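Guía de puesta en marcha del Manutetti, apartado 4: primera sesión en el simulador

Si has llegado hasta aquí es que ya tienes instalado el programa y el panel te deja entrar con tu usuario. ¡Bien! Ahora viene la parte que a mí más me gusta, mover los dos brazos en la cocina virtual antes de encender los de verdad. Yo me salté este paso la primera vez (tenía prisa, qué quieres que te diga) y acabé llamando a Elaine Brito, de soporte, un viernes por la tarde. No hagas como yo.

4.1 Abrir la escena

1. En el menú Escenas elige "Encimera" y pulsa Cargar. La primera carga es lenta, unos 60 segundos en mi portátil; las siguientes van mucho más ligeras.

2. Comprueba que en la barra inferior aparecen los dos brazos en verde. Si uno sale en gris, pulsa Reconectar y espera a que cambie.

3. Abre Preferencias > Física y deja el paso de simulación en 200. Puedes subirlo a 300 si tienes una buena tarjeta gráfica, aunque yo apenas noto la diferencia.

Nota: no toques todavía el ajuste de fricción. Ya llegaremos a él en el apartado 6, y con los valores de fábrica se trabaja perfectamente.

4.2 Mover el primer brazo

4. Selecciona el brazo izquierdo en el panel lateral. Verás que se activan los controles de muñeca y dedos.

5. Baja la velocidad a 12. Sé que parece desesperante, pero con la mano de varios dedos conviene ir despacio hasta que le coges el aire.

6. Pulsa Abrir mano y luego Posición de reposo. Repítelo un par de veces, sin miedo, que aquí no se rompe nada.

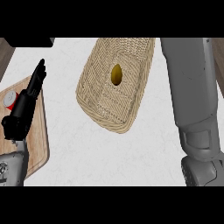 7. Ahora elige un objeto de la lista Objetivos. Para empezar yo escogería siempre uno pequeño y despejado, con sitio alrededor para que los dedos entren sin rozar nada.

8. Pulsa Planificar. El programa dibuja el recorrido con una línea azul; míralo desde un par de ángulos (botón derecho y arrastrar) antes de darle a Ejecutar.

9. Si el recorrido te convence, ejecuta. Si la línea sale en rojo, el brazo no alcanza o va a chocar con algo: mueve el punto de aproximación un poco hacia arriba y planifica otra vez.

Precaución: los brazos no se esquivan entre sí salvo que marques la casilla Zona compartida. Viene desmarcada, vete tú a saber por qué, y en el simulador solo te ganas un aviso, pero con el equipo real la cosa cambia. Márcala ya y déjala así.

4.3 Guardar la sesión

10. Ve a Sesión > Guardar como y ponle un nombre que entiendas dentro de un mes. Los míos llevan la tarea y el brazo, por ejemplo "fruta_izq".

11. Exporta también el registro. Pesa poco y es lo primero que te pedirán en soporte si escribes.

Nota: si vienes del Horano, tus sesiones antiguas se importan desde el mismo menú, pero los límites de las articulaciones no se conservan. Jonas Prantl preparó una tabla de equivalencias que está en el anexo B, y a mí me ahorró una mañana entera.

¿El brazo tiembla al llegar al objetivo? Baja la ganancia un punto y repite. ¿Los dedos se cierran antes de tiempo? Aumenta la espera de contacto en la pestaña Mano. Con cualquier otra rareza, cierra la escena, vuelve a cargarla y, si sigue igual, manda el registro.

Cuando consigas repetir el mismo agarre varias veces seguidas sin avisos, pasa al apartado 5, donde conectamos el brazo derecho y empezamos con las tareas a dos manos.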